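Idport Low-Rim Plate

Home / Tableware / Everyday plates / Low-rim plate

Item no. 3584
Sold singly or in sets of 4
In stock, ships from our warehouse

The low-rim plate is the one we sell most of to people furnishing a first apartment, and to small cafes that want one plate for nearly everything. It is round and shallow, with a flat center and a short rim. It holds a sandwich, a slice of quiche or a helping of pasta with sauce, and the sauce stays where you put it. It is not a soup plate. If you need something deeper, look at the Lenihan bowl, which comes in the same colors and is priced the same.

We have carried this plate since September 2016. The shape has stayed the same through all that time, so a plate bought now will stack with one bought in the first year. The glaze was changed once, when we moved production to Fotenel. Plates from before the move are a little shinier on the underside. On the table you are unlikely to notice.

Colors

The plate comes in white, pale green and gray. All three have the same glaze and the same price. Sets can be mixed – choose the color for each plate from the menu before you add the set to your cart. If you leave the menu alone you will get all white.
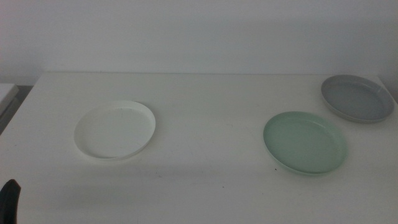 Choosing a color mostly comes down to what the plate will sit on. We get more questions about this than about anything else, and most of them come from people with light tables. White on a white tabletop nearly disappears, with only the shading of the rim to mark its outline, while the pale green and the gray both stand out without being loud. On dark wood it goes the other way, and the white is the strongest of the three. The green is a soft one, close to mint. It looks a bit grayer in cool light and a bit warmer under a yellow kitchen bulb, so please allow for that when you compare it with plates you already own.

Small batches of other colors come up from time to time. They are listed under Seconds and Extras and are not restocked.

Material and finish

Glazed stoneware, made by Fotenel to our drawing. The glaze covers the whole plate except for the foot ring, which is sanded smooth. Small pinholes or specks in the glaze are normal in stoneware and do not affect use. Plates with larger flaws are pulled at inspection and sold as seconds.

Use and care

Safe for the dishwasher and the microwave. Safe for the oven at low heat, for warming plates before serving. Do not put a cold plate into a hot oven or set a hot one down in cold water.

Metal knives and forks can leave gray marks, most visible on the white plate. These are traces of metal sitting on the glaze and will come off with a mild cream cleanser and a damp cloth. Do not use steel wool.

If you stack more than 50 plates, as some cafes do, split them into two piles. The foot ring can scratch the plate below it when there is a lot of weight on top.

Ordering for cafes and canteens

Case orders are packed by color. Mixed cases are possible but take a few extra days, and we cannot pack them at the end of the month when stock is being checked. Mieke Van Hecke handles trade accounts and can send a sample in each color. The cost of the samples comes off your first order.

Our largest order so far was 2,123 plates, all gray, so please ask even if the quantity seems high. For anything over a few cases we will want to agree on a delivery date first.

Breakage and returns

Open the box within a week of delivery and tell us if anything is chipped or broken. Send a photo of the damage and one of the outer carton. We will replace the plate and you do not need to mail back the pieces.

Unused plates can be returned within 30 days. Return postage is paid by the buyer unless the mistake was ours. Seconds cannot be returned.

Goes with

Lenihan bowl – same glaze, same three colors
Zornura side plate – smaller, white and gray only
Felt plate separators, pack of 12

Customer notes

"Bought four gray and four green. The rims are low enough that they fit in our shallow cupboard, which the old ones did not." – Myrtle Ostrowski

"Good plain plate. I would like a larger size as well." – Reinhold Mühlbauer

A larger size is being worked on. We do not have a date for it yet.

Page last updated February 16, 2021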